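Ilummont Two-Arm Task Planner: Review After Extended Bench Use
Prepared by Theano Makris, software evaluation desk, Orevwood
12 Sep 2025

Orevwood reviews software that its members are considering for teaching and light research. This review covers the Ilummont task planner, a package that takes a written goal, divides the work between two arms, and sends each arm its motions in turn. It was tested on the fruit-sorting bench, where the standard goal is to fill a bowl from items spread on the table. Testing began in January and covered more than 2000 planned moves. Members who have read our earlier review of Asura will find the same headings used here.

Installation and setup

The planner installs from a single package and needs one settings file for each arm. The file asks for reach limits, finger opening, and the position of each wrist camera. A setup wizard checks these values against each other and refuses to continue when they conflict. The messages it gives are clear. One of them names the line in the file that needs to be changed, a courtesy we would like to see more often.

Calibration between the two wrist cameras is a separate step and took our staff 8 minutes once they were used to it. The manual does not say how often it should be repeated. We repeated it at the start of each session.

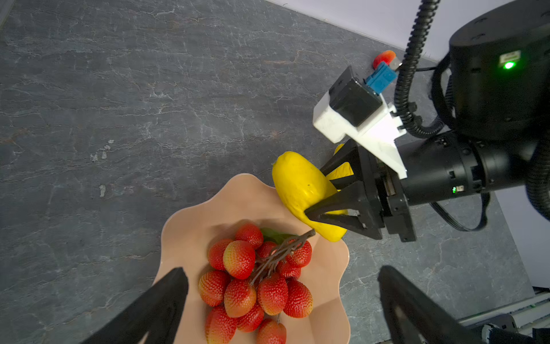

Shared space is the central question for any planner of this type. Ilummont treats the area over the bowl as a zone that one arm may reserve. The other arm may hold its position nearby, but it may not move into the zone until the reservation is released. The rule is simple and easy to follow in the log. It also makes the planner cautious. With the default settings, the waiting arm stays at rest longer than the task requires, and the setting that shortens the wait is placed in a menu labeled "Advanced," without a description.

Readers should note that the reservation covers the arm and the gripper but ignores whatever the gripper is holding. A long item can therefore extend past the edge of the zone. The maker's manual states this on its second page, and the user is expected to add a margin by hand.

Perception

The perception module outlines each item and proposes places to grasp it. Single, smooth fruit presents little difficulty. Bunches are harder. The module first treated a cluster of strawberries as a set of separate berries and proposed a grasp on the largest. After the "joined items" option was turned on, it proposed the gathered stems, and this became our standard setting for all clusters.

The option has a cost. Two pieces of fruit lying close together may be joined by mistake, and the planner will then look for a stem that does not exist. The threshold can be adjusted, but only for the whole table and not for one kind of item. 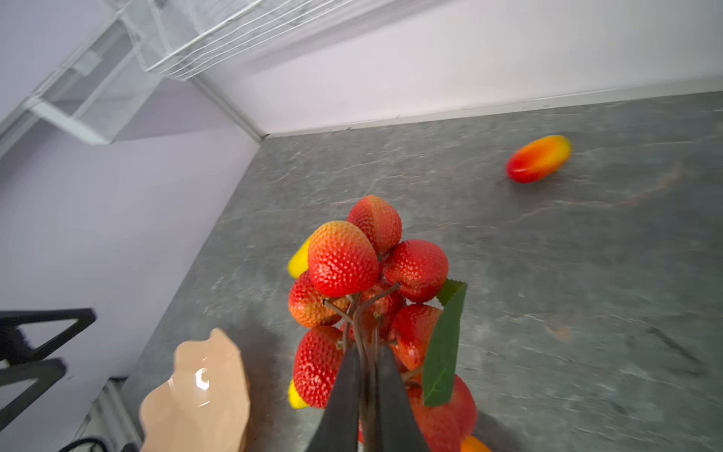 Dionysis Tsakiris disagrees with our view of the threshold and asked that his comment be included. In his opinion a single value for the whole table is the safer design, and a separate value for each item would leave new users with more settings than they could reasonably check. He would prefer that the planner show the joined outline on screen and ask for approval before the first grasp. Tyyne Savolainen, reading the same draft, wrote that approval at every cluster would slow a class to a halt, and that a warning in the log would be enough.

We have left our finding as it stands and passed both comments to the maker.

Planning and recovery

Plans are shown as a plain list of steps, each with the arm that will carry it out. The user may reorder steps before starting. When a grasp fails, the planner tries again 3 times and then stops with both arms in place. It does not attempt to reassign the step to the other arm, although the documents on the Ilummont site suggest that it can.
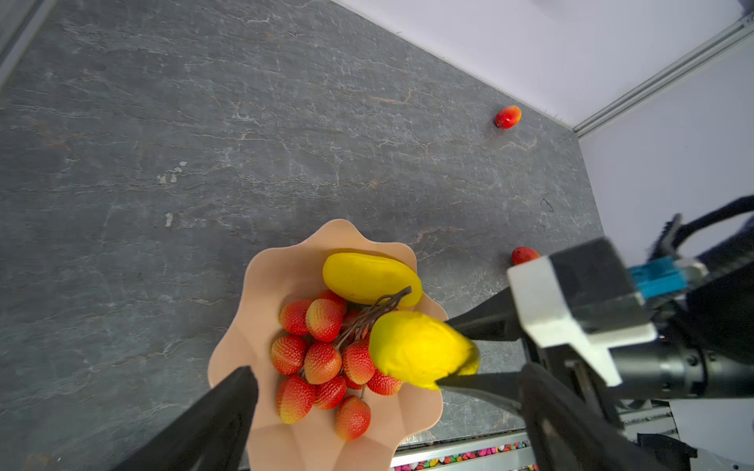 Placement order receives less attention from the planner than grasping does. It chooses the next item by distance from the arm and takes no account of what the bowl already contains. A bowl that holds a yellow mango and a full bunch of lychees leaves little level surface for a second yellow mango, yet the planner assigns that mango the same release height it would use over bare plastic. We recommend setting the release height by hand whenever bunches are part of the goal. Themis Koutsoukos has written a short script for this purpose, and it is available to members on request.

Logging and support

Every session is saved with its plan, its camera views, and the final state of each arm. The replay tool is the best part of the package. It steps through both arms together and marks each zone reservation in color. Export works well, but file names are long and cannot be changed in advance.

Support questions were answered by Michailidis, the regional distributor. Replies were polite and correct. Our question about reassigning steps remains open.

Rating and recommendation

Setup: good. Perception: fair, good with adjustment. Planning: fair. Logging: very good.

Orevwood recommends the planner for groups that already run two arms and have a staff member able to edit settings files. Groups with a single arm will gain little from it. The rating for planning will be reviewed when the next release is available for testing. Requests for the full test log should be sent to Myrto Christodoulou at the evaluation desk.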